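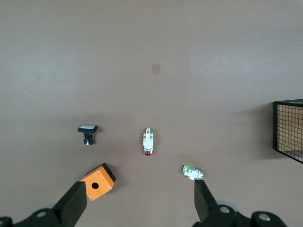 Line Cook and Pastry Cook, Eklund Dining Room, Flulham

Posted 5 May 2023

Eklund is hiring two cooks for its dining room in Flulham. One position is on the hot line and one is in pastry. Both are full-time, year-round jobs with an hourly wage, and both report to the head chef. We would like the new cooks to be settled in before the fall menu starts in September.

About the restaurant

Eklund is owned by Grekero, a small company that also runs the Flollach bakery across the river. The dining room serves dinner five nights a week and a set lunch on two of those days. We offer one tasting menu of 12 courses and a shorter menu at the bar. The menu changes when the produce changes, so expect to learn new dishes every couple of weeks during summer and fewer in winter.

Most of our vegetables come from two farms within an hour's drive. Fish is delivered whole and broken down in house. Bread for the dining room is baked at Flollach and picked up each morning by whoever has the early shift in pastry.

Twice a year we host a visiting chef for a short run of dinners. During those runs the kitchen works from the visitor's recipes, and all cooks are expected to take part. Past visits have covered Nordic, Basque and southern Indian cooking. The next one is planned for September. The extra prep hours are paid, and cooks from Flollach help out with plating.

Line Cook

You will start on the vegetable station and move to fish, then meat, as you are ready. There is no fixed schedule for this. Some cooks have moved up in three months and some have taken a year.

Duties include:

Daily prep for your station, working from a written list
Cooking and plating during service
Butchering whole fish and poultry (we will train you if you haven't done it)
Labeling, dating and rotating everything in your section of the walk-in
Cleaning your station at the end of the night, plus one share of the weekly deep clean
Helping receive deliveries when you are on the early shift

We are looking for at least two years on the line in a full-service restaurant. Tasting menu experience is useful but not required. You need to be able to taste and season everything we serve, including meat, shellfish and dairy. If you have an allergy or a dietary restriction, please mention it in your application and we will talk about whether the station can be arranged around it.

Pastry Cook

The pastry section is two people. You will work alongside the pastry lead and cover the section alone one or two nights a week once you know the menu.

Duties include:

Producing three dessert courses and the small sweets served with coffee
Ice creams, sorbets, custards and laminated doughs
The morning bread pickup from Flollach on early shifts (valid driver's license needed, company van provided)
Ordering dry goods and dairy for the section
Keeping the recipe binder up to date, with weights in grams

One year of paid pastry or bakery work is the minimum. Culinary school counts as six months of that. Chocolate work is a plus. We don't make wedding cakes or take special orders.

Hours and pay

Cooks work four or five shifts a week, between 38 and 45 hours. Shifts start at either 9 a.m. or 1 p.m., and schedules go up two weeks ahead. Hours over 40 are paid as overtime. The restaurant closes for two weeks in January and one week in July, and those weeks are paid once you have been with us six months.

The hourly rate depends on experience and will be stated in writing with any offer. Tips are pooled and the kitchen receives a full share. In addition:

A signing payment of $2,000, half after the first month and half after the sixth
Health insurance from the first day of your third month
A staff meal every shift
A $200 allowance each year for knives or work shoes
Laundered jackets and aprons

Cooks moving from out of the area can ask for help with relocation, up to $2,000 against receipts. This is separate from the signing payment. We do not have staff housing, but we can send you a list of local landlords who have rented to our cooks before.

Physical requirements

The work is on your feet, in heat, and sometimes loud. You should be able to lift 50 pounds and go up and down one flight of stairs with it, as dry storage is in the basement. There is no elevator. Evening and weekend work is part of both jobs.

How to apply

Send a resume and a short note to the Eklund kitchen office through the application form on this page. The note should say which position you want, when you could start, and what you cooked at your last job. A few sentences is enough. Please don't send photos of plated dishes at this stage.

We read applications as they arrive and will close the listing once both jobs are filled. Applicants we want to meet will get a phone call first, lasting roughly 12 minutes, then an invitation to a paid trial shift. Line cook trials run from 1 p.m. to the end of service. Pastry trials start at 9 a.m. and finish after the first dessert goes out. Bring your own knives and non-slip shoes. Jackets are supplied.

We ask for two references, at least one from a kitchen, and we contact them only after the trial. Everyone who does a trial shift will hear from us within a week, whichever way we decide.

Applicants must be authorized to work in the United States. Grekero is an equal opportunity employer. If you need an adjustment for the trial shift, put it in your note.

Questions about either job can be sent through the same form. Please do not call the restaurant during dinner service.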